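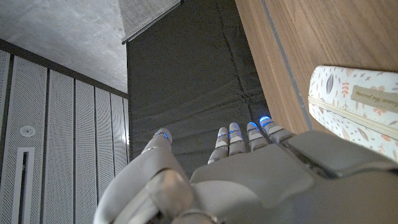
**Book corner, Fri 31 January**

Quick one this month, I'm behind on everything. Finished *The Borrowed Psalter* by Orsolya Hegyi on the bus Tuesday and have been arguing with it since.

It's a memoir, sort of. Hegyi grew up in a strict church family in a town she calls Szalai, stopped believing at 15, then went back at 32 to sing in the choir. Not to believe again. Just to sing. Her old choir director lets her, on the condition that she sings every word and doesn't skip the creed. She agrees. Most of the book is what that does to her.

Good parts first. The rehearsal chapters are wonderful — cold hall, bad piano, ten altos fighting over one working heater. She can write a room full of people who have known each other too long. And the chapter on her mother's funeral, where she knows all the responses and is furious that she knows them. Read that one twice.

Less good: the middle. 460 pages is a lot for this story and I felt it from the retreat onward. Three chapters on the history of the psalm tunes, which I skimmed, sorry. She also has a way of making every believer in the book either a saint or a bully. The director is the only one who gets to be both, and he's teh best thing in it.

Where I landed: she wants the comfort and the company without signing anything, and she's honest that somebody else has to keep the roof on for her to have it. I wish she'd stayed with that longer. She raises it and then we're off to the seaside.

4 out of 5. Would be 5 if it lost a hundred pages. 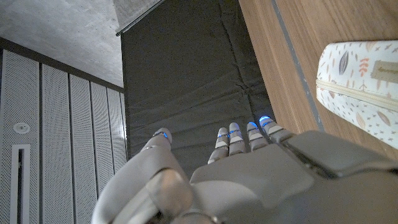
*Gray hand reaching toward a dark padded surface.*

**Next up**

We're reading *Iltach* by Eino Jääskeläinen. Novel, much shorter, a pastor on an island who loses his voice before Easter. I'm two chapters in and it's funny, which I didn't expect. Library has 10 copies on the book club shelf, ask at the desk if you dont see them.

Same time, same back table. If you want to pick the title for June, send me a suggestion before the next meeting — one each please, last time it got out of hand. Somebody also left a green scarf on the chair by the door. I have it.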